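Skip to content
Print this page | E-mail this page
Search the help pages Enter keywords Go

Gripper stops short when seating drives in the Stirnero cell

Posted 22 December 2019
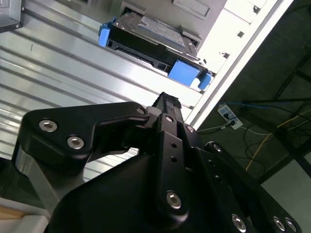

Rami Saab wrote back within the hour and wanted to know whether the fingertip pads had ever been changed, as worn ones give the same fault.

They were changed in August, and the trouble started well after that. The cell swaps hard drives in a server chassis. The arm picks up the drive in its carrier, lines it up with the bay and pushes. On most bays it goes home. On the two at the far end it stops partway, the controller reports a force limit, and the arm backs off. I can seat the same drives by hand. The push limit is at the value Dedix shipped it with. Should I raise it, or is something out of line?

Sunen

Leave the limit alone for now. If a drive goes in by hand but the arm stalls, it is usually coming in at a slight angle. Teach the two bad bays again from scratch. Don't copy the offsets from a good bay. Jog in at low speed and stop about 5 mm before the carrier meets the connector. Check the gap on both sides of the carrier, correct the wrist, then save the point.

Also put a wrench on the finger bolts. Ours worked loose after 800 cycles and the finger leaned a little under load. It looked fine with no drive in it. We check them every 200 cycles now.

Rami Saab

same thing here, turned out the chassis had moved on the bench. we screwed a stop down behind it. never touched the settings

ilie_bench

Taught both bays again and tightened the finger bolts, one took nearly a quarter turn. The first bay seats every time. The other still stops now and then, so I'll look at how the chassis is held down when I'm back at the cell.

Sunen

Get new posts by e-mail. Enter your address Sign up
This site uses cookies. OK | Read more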